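Ikley Embroidery Hoop Stand -- Set-up Guide
Section 2: Fitting the hoop and tensioning your fabric
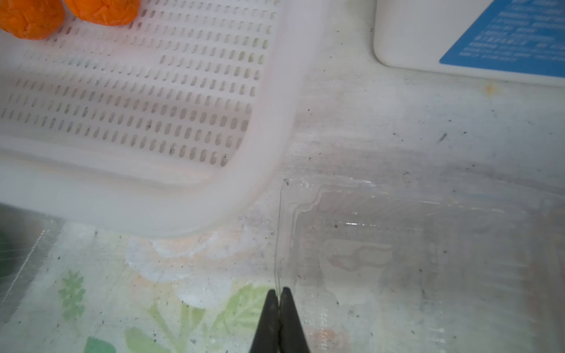

Before you start, wash and press the fabric you plan to stitch. Linen and cotton can both shrink, and a piece washed after stitching may pucker around the design. Hand-wash in cool water with a little mild soap, rinse until the water runs clear, and let it drain without wringing. A white plastic tray with rows of slots in the base works well for draining, provided the rim is smooth and won't snag the weave. Press the fabric face down on a towel while it is still slightly damp.

You will need the stand (assembled as in Section 1), the inner and outer hoops, the clamp arm, and the 5 mm hex key from the parts bag.

1. Loosen the brass screw on the outer hoop until the two hoops slide apart easily. Do not remove the screw.

2. Lay the inner hoop on a flat table. Centre the fabric over it with the right side facing up. Leave a margin of two inches or more on all sides.

3. Press the outer hoop down over the fabric, starting at the side farthest from the screw.

4. Tighten the screw halfway. Pull the fabric gently along the grain, working top and bottom first and then the sides. Do not pull on the corners, as this stretches the weave on the bias.

5. Finish tightening the screw by hand.

Caution: Do not use pliers on the screw. The outer hoop can split at the join.

6. Open the clamp arm and slide the hoop between the two felt pads. The screw should sit at the upper left if you are right-handed and at the upper right if you are left-handed.

7. Close the clamp and turn the knob until the hoop no longer rocks.

8. Loosen the tilt joint with the hex key, set the angle you like, and tighten it again.

Note: The clamp holds hoops up to 58 cm across. Larger quilting hoops need the floor base, part 159, sold separately.

Note: If your fabric is very fine, wrap the inner hoop with cotton twill tape before step 2. Overlap each turn by half and stitch the end down on the inside edge.

Take the fabric out of the hoop when you finish for the day. Hoop marks left for a week or more can be hard to press out, especially on dark colours.

Guide revised 11/2/24 by Morven Ogilvie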